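Holline workshop builds its own hand-held grippers

Members of the Holline shared workshop in Guvham have finished a pair of hand-held grippers for recording kitchen tasks. The build took 4 months and cost $410. Each gripper has metal fingers and a marker cube on top.

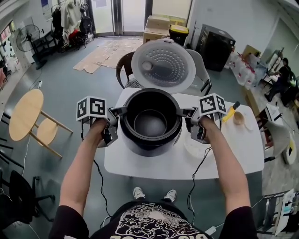

The group plans to record 700 short tasks by December and use them to train a robot arm, which is still being built.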